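Zokach two-arm plating station, six months in

We've had the Zokach on our dessert line since May, and I was the one grumbling loudest when it came in, so take this with that in mind! It does garnish and small sweets, up to 200 plates a shift, and it's gentler with fruit than I am by hour seven.

What changed for us? My wrists, mostly. Begoñe Arroyo moved over to sauces (she'd been asking for ages) and I now spend half my day on the simulator, trying out new layouts before the real arms get them. Nobody lost hours, though Ivan Bilyk still misses the chatter at the old bench, and so do I a little.

Setup took 24 days, way longer than Astis told us. The manual is rough going too.

The simulator is my favorite part. I was checking a strawberry grip by the plate here, right hand doing the holding, left one open:

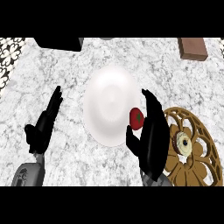 Support

Slow by email, great by phone. Ask for Zlata Hrytsenko. Four stars from me, five if they'd fix that manual.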